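Patwary two-arm mobile unit: demonstration at the Brimavetti showroom

Posted February, by the Brimavetti product desk

The Patwary is a two-arm unit for light tidying in furnished rooms. Each arm ends in a gripper, and the cameras are carried at the head. It is supplied with the Skuvosura control package and a charging dock. Demonstrations are held in the living-room bay of our showroom every Saturday from 10 am and are limited to 7 visitors per session.

The demonstration task is cushion placement. The operator sets a start layout and the unit is asked to return the cushions to their marked positions along the backrest. Visitors may change the layout between runs. Smooth upholstery and soft covers are used together, as the two need different grip settings.
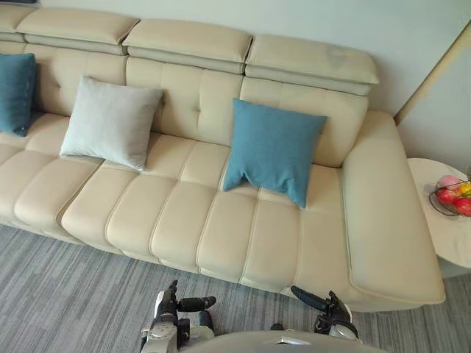 Start position at the sofa

Both grippers are held low over the carpet at the front of the seat, clear of the leather. The two teal cushions and the light grey one are against the backrest, with the grey one tipped over at an angle. The side table by the armrest, with its wire fruit bowl, is outside the task and is entered in the room map as a keep-out area.

Ordering information

Part 681: base unit with two arms and grippers
Part 329: spare finger set, black
Service interval: 2,000 operating hours

Finger sets can be changed on site with the tool supplied. Room mapping is included in the installation charge for one room; further rooms are quoted separately. Stairs and raised thresholds are not supported.

Places at the Saturday sessions are booked through the showroom desk. Closed shoes are required in the bay.

Contact the showroom desk | © Brimavetti | Back to top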